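Tumthorpe Track Collection

The Tumthorpe Track Collection is a body of recorded driving examples used to train learning systems for small wheeled robots. It was begun by the research group Stultik on the running track at Tumthorpe and is maintained jointly with the engineering firm Bremix. The collection holds 3001 recorded runs, of which 2255 are released for training. The remainder are held back for testing or have been set aside as unsuitable.

Background

The collection was proposed by Philomena Buckley, who had earlier worked on indoor navigation. Her group had found that a system trained in corridors performed poorly once walls and doorways were removed. A running track offered a middle course between a building and an open road. Its surface is even, its lanes are marked in white paint, and its bends are gradual. Recording began in October under an arrangement that gave the group use of the track early on Sunday, before the athletics club arrived.

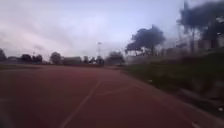
What is a driving example?
A driving example is a short stretch of camera images stored together with the steering and speed commands given at the same moments, so that a learning system can be trained to produce similar commands from similar images.

Method of collection

Most runs are made by remote control. An operator guides the robot along a chosen lane while the onboard computer stores images, wheel speeds and commands against a common clock. Operators are asked to drive smoothly and to avoid sudden corrections, except in a separate group of 142 recovery runs. In these, the robot is first placed at an angle to the lane or partly across a line, and only the return to the lane is kept for training. Cillian Mac Carthaigh introduced the recovery runs after early versions of the trained system drifted toward the grass on long bends and did not return.

Each run is given a written record stating the lane, the direction of travel, the weather, the operator and any interruption. Direction is of particular importance. A collection made up mainly of runs in one direction will contain far more turns to one side than to the other, and the trained system may favor that side even on a straight. Runs are therefore made in both directions, and a mirrored copy of each may be added during training - a practice that remains optional.

Motion blur and light

The treatment of blurred images was disputed in the early stages of the work. Blur is common in images taken from a moving robot, and nearby objects at the side of the path are affected more strongly than distant ones. The first rules called for heavily blurred images to be removed.

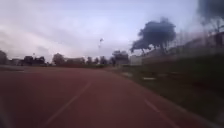

Niamh Mulligan argued against this rule on the grounds that a robot in service would meet the same blur and would have to steer through it. Two versions of the collection were compared, one with the blurred images removed and one with them retained. The system trained on the full version held its lane more reliably at higher speeds, and the rule was withdrawn. Images are now removed only when they are incomplete or when their time records do not agree with the stored commands.

Overcast conditions are well represented. Low sun and hard shadows are less common, and the maintainers list this as a known weakness. A lane line crossed by the shadow of a tree has proved difficult for systems trained on the collection alone.

Review and labeling

Runs are reviewed with Phromma, a playback program written for the project by Malachy Hanrahan. It shows the images beside a plot of the steering commands and allows a reviewer to mark the beginning and end of the usable portion. Every run is examined by 2 reviewers working separately. Where they disagree by more than one second, the run is passed to Nuala Madigan, who has kept the review guide since the first release.

Use

The released runs have been used chiefly for lane following and for studies of how many examples a system requires before further ones bring little benefit. The held-back runs are not distributed, and results on them are obtained by sending a trained system to Stultik.

See also: Imitation learning; Lane keeping; Remote control; Training set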